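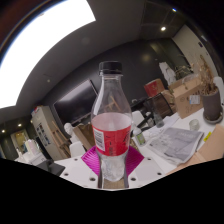 Bottle with red label, held up by the sorting table at Grastham

Grastham Reading Room - House Group
Minutes of the meeting held on September 26, 2025

Present: Cengiz Keskin (chair), Sheyla Mamani (minutes), and four members of the group.
Apologies: none received.

1. Minutes of the last meeting
Agreed and signed. One correction - the kettle was bought from the tea money, not from the repairs money.

2. Clearing the front room
Sheyla reported that sorting has started. Things from the cupboards are being put out on the white table and gone through a few at a time. Newspapers and loose papers are on the table with the bottles and glassware. The large cardboard box is there too and stays open until we finish.

Agreed:
- Newspapers go to recycling unless they mention the Reading Room. Cengiz will look through them first.
- Loose papers are to be read before anything is thrown out. Last time a receipt was lost this way.
- Flat cardboard is kept for lining boxes.
- The potted plant stays in the room. Sheyla will water it.

3. Bottles and small containers
It was asked whether part-used bottles should be kept. Cengiz said we have kept them for years and then bought new ones anyway. After some discussion it was agreed that any bottle with a readable label and a date still to run goes on the kitchen shelf. Anything else is emptied, rinsed and recycled, caps on. The clear bottle with the red label and the small white container with the green label are to be checked along with the rest.

4. Glassware
The tall glass vessel has not been claimed. It will be offered to members until the October meeting and then go to the Brillska shop. Small glass cups are to be washed, wrapped in plain paper and packed upright. Please do not use newsprint for wrapping as it marks the glass.

5. Boxes and costs
Brisent can supply 14 boxes for £40, delivered. Agreed to order. The group has £200 set aside for the clearance and nothing has been spent from it so far.

6. Any other business
The key to the side cupboard is missing. Members are asked to look at home.
The Kurtuluş supper booking still stands, so the table must be clear by 2 on the day.

7. Next meeting
In October, same room. Sheyla to send round the date.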